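How a Robot Learns to Pick Things Up (and How I Help)

12 Sep 2025

Hi! My name is Ignacio Tran, and my job is a bit hard to explain at parties. I pick things up and put them down again. Then I do it some more. I'm helping to teach a robot how to use its hand, and a robot needs to be shown things many, many times before it gets the idea.

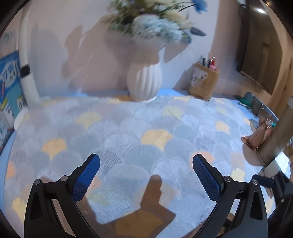
So let me tell you how the teaching works, because when I was a kid I had it all wrong. I thought somebody typed a long list of orders into a robot. Move arm left. Move arm down. Close hand. And you really can do it that way! Lots of robots in factories work from a list of orders. They do the same move in the same spot all day long, and they're very good at it.

But think about your own room for a minute. Is your pencil in the same spot it was in yesterday? Is your sock? If I wrote a list of orders for picking up your sock, and you kicked the sock under the chair, my list would be no good at all. The robot would reach down to where the sock used to be and grab a nice big handful of air.

That's why the team I work with is trying something else. We show the robot lots of examples and let it work out the pattern.

What is an example?

An example is one short recording of one job, from start to finish. Let's say the job is "put the pen in the pen holder." I start the recording, I pick up the pen, I put it in the holder, I stop the recording. Done! That's one example. Most of mine are shorter than the time it takes to tie your shoes.

I don't use my bare fingers for this. I use a gripper, a tool I hold and move around with my own arm. It has two long black fingers, and on the end of each finger there's a blue rubber pad. The pads have a pattern of tiny diamonds on them, a bit like the bottom of a sneaker. When I close the gripper, the two pads come together and pinch whatever is between them.

Why not just film my hand? Well, count your fingers. You've got five on each hand, and they can bend and wiggle and curl up in all sorts of ways. Our robot's hand only has two fingers. If I showed it how I pick up a pen with my five, it would be like a bird trying to teach you to fly. Very kind of the bird, but you haven't got the parts! With the gripper I have two fingers, the same as the robot, so whatever I can do with it, the robot has a good chance of doing too.

A camera goes along for the ride, and it looks out past the two gripper fingers. It has a very wide lens called a fisheye. A fisheye lens can see a lot of the room at once, but it bends everything. Straight edges turn into curves, like when you look at your face in the back of a spoon. The first time I saw one of these videos I felt a little seasick. Now I hardly notice.

What does the robot get out of it?

Each recording has two things in it that matter. One is what the camera saw. The other is how the gripper moved: forward, back, up, down, turning, opening, closing. A computer program goes through both of them together, again and again, and looks for what goes with what. When the pen looks like this, the gripper tips like that. When the pads are on both sides of the pen, the gripper closes.

We call this program the learner. Ours has a name, too. It's called Dvorak. I wanted to call it Pickle, but I was outvoted.

Dvorak doesn't know what a pen is. It doesn't know you can draw a horse with one. It has just seen a lot of pens and a lot of pinching, and it makes a guess about what move should come next. Then it makes another guess, and another, very fast. When the guesses are good, the robot picks up the pen. When they're not so good, the robot pats the bed next to the pen like it's looking for its glasses in the dark.

Why so many?

On my first day I made 4 examples and thought I had done pretty well. Then my boss told me how many we needed for the pen job. Guess! Go on, guess before you read the next line.

2295.

I had to sit down. (I did get some help. There are a few of us on the team, and we split them up.)

The reason for the giant number is that the learner can be fooled by very small things. Suppose every example I made had the pen lying with its tip toward the window. The learner might decide that pens always point at windows. Turn the pen around and it's lost. It hasn't been silly, it just never saw a pen the other way. You'd be confused as well if you had only ever met dogs from the front and then one day you met the back of one.

So between recordings, I change things. I turn the pen. I move it closer or farther away. I use a fat pen, and then a skinny one. I come in from the left, and then I come in from the right. I do it with the ceiling light on, and I do it again with the lamp.

Light is a big one, by the way. Shadows are sneaky! My gripper makes a shadow on whatever is underneath it, and the shadow has two fingers as well. You and I know a shadow isn't a thing you can bump into. Nobody is born being sure of that, though - babies sometimes try to pick up their own shadows - and a learner has to see plenty of them before it stops paying them any attention.

Why we work in regular rooms

When the project started, everything was done on a plain gray table at our workshop, which is called Kernthorpe. It was very tidy. After one summer of that, the robot was great at plain gray tables. Then in July we tried it on a bed with a patterned cover, and it was terrible! It kept reaching for bits of the pattern.

Now we record in all kinds of rooms. I've worked on a bedspread covered in fan shapes, in pale blue and gray and white with some yellow and peach ones mixed in. A cover like that is perfect for us. There's so much going on that the learner has to work out which shapes are things you can pick up and which are only printed on the cloth. I've worked near vases and posters and doors, too. We leave the ordinary stuff where it is. Your house has ordinary stuff in it, and if a robot is going to be any help in a house, it had better get used to the clutter.

We have a list of rooms to visit, and it has 85 rooms on it. Kitchens are my favorite. There's usually a cookie.

What about mistakes?

I make loads. I drop the pen, or I knock over the cup I was supposed to lift, or I forget to start the recording and do a really beautiful job that nobody will ever see. (That last one hurts the most.)

Some of the mistakes go in the trash. If I sneezed halfway through and the gripper went flying, no robot needs to learn that. But we keep some of the others on purpose. If I miss the pen the first time, then back up and try again and get it, that's useful. The robot is going to miss sometimes, too, and it needs to have seen what trying again looks like. We mark those with the word Gurkotden, a nonsense word one of my teammates made up. I think it was the noise she made when she dropped a spoon.

Last month we went through all of our recordings and threw out 268. Most of them were blurry or too dark. A few were fine except for a cat.

How do we know it's working?

We give the robot a test. The rule is that the test has to be something it hasn't practiced. If your teacher gave you the very same spelling words you'd just copied off the board, that wouldn't tell her much, would it? So we take the robot to a room it hasn't been in, we put down a pen it hasn't met, and then we all stand back and keep quiet.

The robot we test with is named Dondach. It's one arm on a stand with wheels, and it moves slowly, like somebody carrying a very full bowl of soup. Sometimes it gets the pen right away. Sometimes it stops in the middle and just hangs there, and we look at the recordings to find out what was missing. Usually it's something we never thought to show it. One time it was a clear pen. We didn't have any clear pens! So guess what I did for the next two days.

Try it yourself

You can be a robot teacher at home, and you only need a friend and a pair of kitchen tongs. The kind with soft tips is best.

Put a few small things on a bed or a rug. A crayon, a sock, a block, whatever you have. Your friend is the robot, so your friend holds the tongs and closes both eyes. You are the list of orders. Tell your friend how to move so the tongs pick up the crayon. Left a little! No, less than that! Down! Stop, stop, stop!

It's hard, isn't it? You'll probably both be laughing pretty soon.

Now let your friend open their eyes and watch while you pick up the crayon with the tongs. Do it a few times, from different sides. Then hand the tongs back and let them have a go with their eyes open and no orders from you. See which way was faster.

After that, swap. And if you find something in your house that's really tricky to pick up with tongs, write it down. I'm always looking for new things to try. So far the hardest one I've found is a single playing card lying flat on a table, and I still can't do it every time.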